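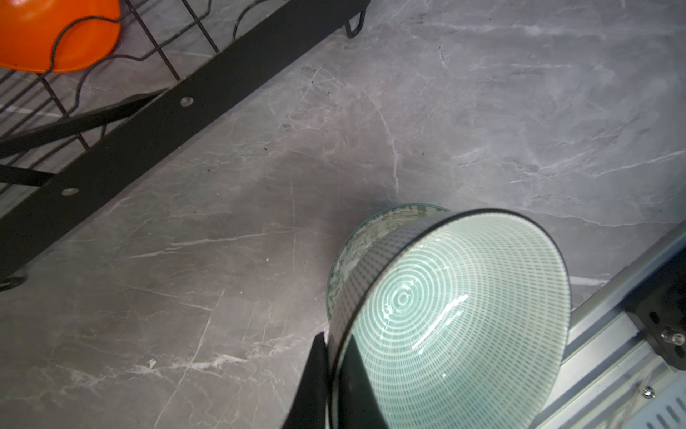 Mint-green bowl, teal dashes inside, black rack behind it.

1/ A thread about dish racks and bowls, for anyone who's been told that the right rack will sort their kitchen out. I have doubts. I've had them since February.

2/ It started with a newsletter called Skulance, which ran a piece saying you can dry a whole dinner's crockery in one rack "if you respect the slots". 1,293 likes on that. I'd love to know how many of those people own a bowl.

3/ Because slots are for plates. Go and look at any picture a rack maker puts out: flat white plates, all one size, standing up like toast. Then look in your own cupboard.

4/ Mine is bowls. Patterned ones, bought singly over years, no two the same depth. The mint-green one has a wide curve to it and no slot in any rack I've tried has been shaped with that in mind.

5/ The rack is a Drestelent. Black wire, two levels, wavy dividers, raised handle on top. It had 3,286 reviews when I bought it and I read far too many of them. "Holds everything!" Everything what? They never say.

6/ Negin Taheri, who sold me on it, has the same model and says I'm loading it wrong. Her rule is big bowls first, rims all facing one way, small ones in the gaps. Fine. I tried it for a week. 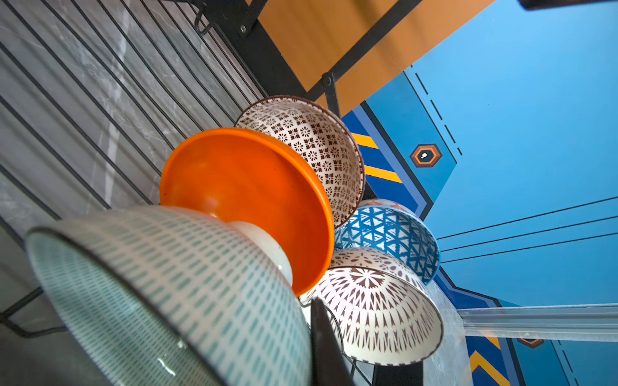
7/ My trouble with the rule is that bowls don't stand, they lean. Put one against a wire and it's all right. Put the next one against the first and you've built something that depends on the first one never being picked up.

8/ And you always want the first one. The blue lattice bowl is the one I eat from, so it's the one I go for, and out come its neighbours with it.

9/ The orange plate is plastic and it's the best behaved thing I own. Goes on its edge, stays on its edge. I take this as evidence for post 3.

10/ Somebody will say "nest them". Plitulen's care leaflet says to nest them, upside down, with a cloth between. I did that for a month and had bowls with damp feet and a drawer with no cloths in it.

11/ Somebody else will say buy a matching set. I priced up the Fleury one, the plain cream that's in every kitchen shop window. Lovely. I'd still have to store the brown starburst bowl and the coral one, as I'm not getting rid of them to please a rack.

12/ There's also a school of thought that the rack should live in the corner, well back, so the front is clear for whatever's coming out of the sink. I'll half give them that.

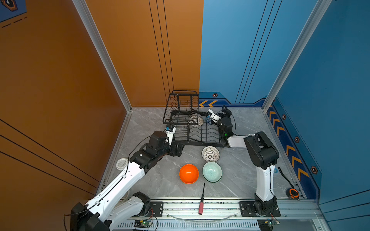

13/ What happens with a clear front is that things arrive in it. Bowls you haven't decided about go upside down "for a minute". Then a screwdriver. Then a tape measure, and now you're the sort of person who has a tape measure next to the crockery.

14/ I did use the tape measure, mind. The gap between dividers on mine is fine for a plate and hopeless for the foot of a deep bowl. Ten minutes with a tape told me more than all those reviews.

15/ Skulance again: "81% of readers said their rack made washing up calmer." Calmer than what? Which readers? Did anyone ask them in the morning, before coffee, with a bowl sliding?

16/ Where I've got to, and I hold it loosely – small bowls along the back against the wires, rims facing you. Deep ones upside down on the worktop until there's room. Never more than one bowl leaning on another bowl.

17/ It's slower. You end up doing the rack in two goes and putting away in the middle, and Negin says that defeats the point of having a rack. Possibly it does.

18/ If you have a rack with bowl-shaped gaps that you've used for longer than a fortnight, tell me which. Photos with your own bowls in, please – no toast.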